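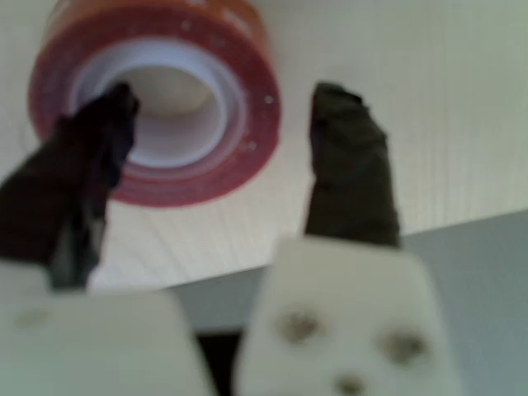
*Red tape on the table.*

I finally started binding my own notebooks, and I'm completely hooked! My first one has 115 pages, all folded at the kitchen table over two evenings (with the radio on, naturally). Ayane Matsuda showed me the long stitch in April – it's so much easier than it looks – and now I want to make one for everybody I know. The spine came out a bit crooked, but it opens flat and I love it. Next up is a fat one for recipes, some 200 pages, if my thread holds out.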